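# Collecting with the hand-helds: FAQ

Bendo home collection, folding tasks. Last touched in April. Read it before you message the channel, most of what gets asked is in here.

**What am I making, exactly?**

Examples. One example = one go at a task, start to finish, done with the two grippers. Pick up, fold, put down, stop. The model learns from lots of these. It gets nothing from half of one.

**How many do you want?**

200 per home. Sounds like a lot. Folds are short. Most people spread it over a couple of weeks and thats fine.

**Do I have to use both grippers?**

For cloth, yes. One gripper tends to just drag it around. Left and right both recording before you touch anything. If one stops, stop the other and start over.

**Can I just use my hands for the fiddly bit?**

No. If the grippers can't do it, that's useful to know. Leave it, bin the take, put a note in Naylor (the upload app). Bare fingers on the fabric ruin the take.

**Which cloths?**

Your own. Tea towels, scarves, pillowcases, napkins, baby clothes, whatever's clean. Patterned is good, plain is good. Swap cloth every 10 takes or so. Please not the same white towel all day, we have so many white towels.

**Where do I do it?**

Where you'd normally fold things. Floor, bed, sofa, table. Don't clear the room. Stuff lying about is what we want, the model has to cope with real homes. Take down anything with your name or address on it, thats the one exception.

**How do I pass a corner from one gripper to the other?**

Slowly. Hold the top corner in one, let the rest hang, bring the other one in underneath with the fingers open. Close, wait a beat, then let go with the first. The wait matters, without it the two moves blur together in the data.
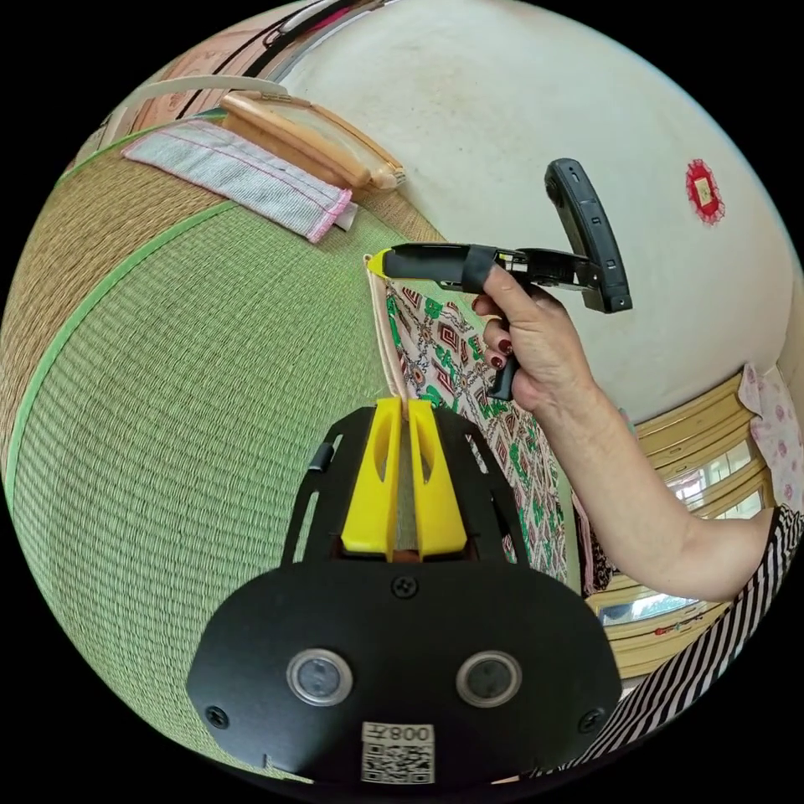
*4 min read*

**Where should the label be?**

On the front plate, where we stuck it. Keep it clean and don't put tape over it. The code is how Akulus (the sorting step) knows which gripper is which. If yours peels, ask for a new one, don't draw on it.

**Pinch looks tiny. Is that right?**

Yes. Tips only. A corner between the tips is better than a fistful of fabric halfway down the jaws. Big grabs look fine to you and then the fold comes out crooked.

**I dropped it. Delete?**

Depends. Dropped it and picked it up again with the gripper: keep, tag as "recovered". Those are some of the best ones we get. Dropped it and gave up: delete.

**Can I talk / have the radio on?**

Sure. No sound is kept.

**Other people in the room?**

Only if they've signed the form too. Kids, no. Pets wander in, fine, keep going.

**Long sleeves or short?**

Either. Loose cuffs get in front of the sensor windows so push them up. Same with dangly bracelets. Nail polish and rings are no problem.

**What gets a take rejected?**

- started moving before both were recording
- cloth already folded at the start
- window smeared (wipe with the dry cloth from the Cleltex kit, no spray)
- sat still for nearly a minute in the middle

Rejected takes don't count toward the total, you do get told why. Usually next morning.

**My wrist hurts.**

Stop. Take a proper break, come back tomorrow. Loosen the strap one notch, most people have it too tight. 2 hours a day is the limit and we do mean it.

**When do I upload?**

End of each session, on wifi. Leave Naylor open till the bar goes green. If it sticks, close it and reopen, it picks up were it left off. Don't wipe the card until you see green.

**Can I do tasks that aren't on the list?**

Ask first. Socks are being added soon. Fitted sheets, please no.

**Who do I ask?**

The collection channel, put your gripper number in the first line. Replies before 6 pm mostly.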